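The deposit question

Car rental firms make much of the daily rate and say little of the hold placed on the customer's card. At the Stellside airport desk, the hold on a compact car is 975 dollars. A driver who buys the full damage waiver at the counter sees it fall to 200.

The hold is not a charge. The bank sets the sum aside, and the customer's available credit drops by that amount until the rental firm releases it. With a credit card this seldom matters. With a debit card the money leaves the working balance, and a renter may find that a hotel payment fails the next day.

Sabine Brinkmann, who ran the Jiretti rental desks for nine years, says most disputes she handled began with timing. "We sent the release the day the car came back," she says. "The bank took its own time to post it."
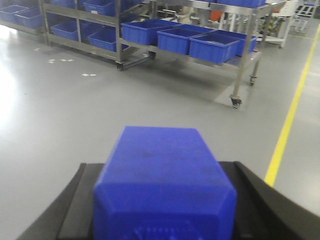 Mileage limits cause a second group of disputes. Ostermann allows 200 miles a day on vans, averaged over the whole rental – a detail printed on the second page of the agreement. One customer who drove 2,179 miles in ten days was billed for the 179 above the limit, not for each long day.

Yuk-lan Ko, a claims adviser, tells renters to record the odometer and fuel gauge at pickup and again at return. She also suggests asking for a closed agreement before leaving the lot. It lists the final mileage, the fuel level and any damage noted by the agent. Where the desk is shut and keys go in a drop box, the rental usually stays open until staff check the car, and the hold stays with it.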